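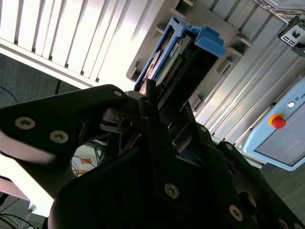
Drive in its blue caddy, handle at the upper end.

Jetov Desktop Parts — README

Jetov is a collection of pictures and short notes about used desktop computers and the parts inside them. It was made in the Nokard repair workshop in Tarigan, where old office machines are opened, sorted and, when it is possible, given a second life. The notes are meant for people who do similar work, and for teachers who want to show a real computer from the inside.

Contents

The current release has 2952 pictures and 319 note files. One note file belongs to one computer. The pictures are in the folder "cases", and the notes are in the folder "notes" with the same number in the name. The list of all parts is in parts.csv, with 708 rows.

Each row of parts.csv has 5 columns:
case — number of the computer
part — our short name of the part
place — where the part sits in the case
state — present, missing or damaged
remark — free text, often empty

Part names

We use the same short names everywhere, also when the makers say it differently. "Caddy" is the plastic holder around a hard drive. "Cage" is the metal place where a drive goes in. "Handle" is the colored plastic piece which you hold for release. "Rim" is the outer edge of an opened case. Please do not translate these names in the CSV file, the Flamgate script searches for them exactly as they are written. 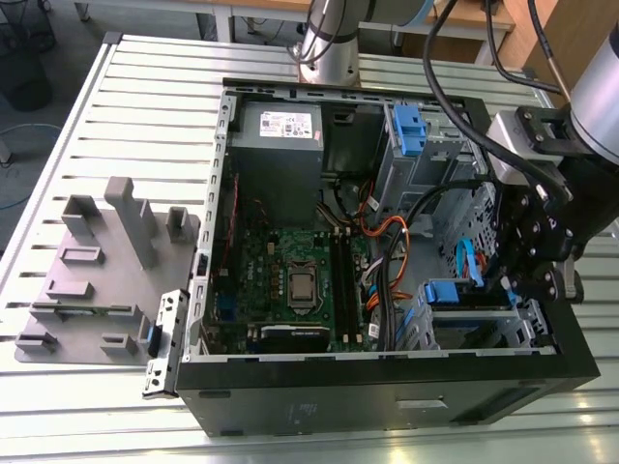

Open black tower on the slatted table. DELL board, CPU in the socket, no cooler, memory slots empty.

How the cases are laid

A tower is put on its side, with the side panel off and the inside looking up. Cables stay as they were found, unless they cover a label which must be read. For this reason you will meet cables crossing over the board in many pictures. It is not an error and these pictures should stay in the collection.

For the state column, a processor without its cooler is written as "CPU present, cooler missing". Empty memory slots are written as one row, not one row for each slot. If a drive area has an upper and a lower part, both get their own row, with "upper" or "lower" in the place column.

Known problems

Some labels on power supplies are too small to read from the pictures. In this case the remark says "label not read" — we did not guess the numbers.

Blue plastic was used for more than one kind of part, so color alone is not enough to find the handles. Search by part name.

The notes from before February use "tray" in place of "caddy". They will be corrected in the next release.

Use

You may copy the pictures and notes for teaching and repair work. Please write "Jetov, Nokard workshop" near them. Corrections to parts.csv are welcome, one case per message, with the case number in the subject line.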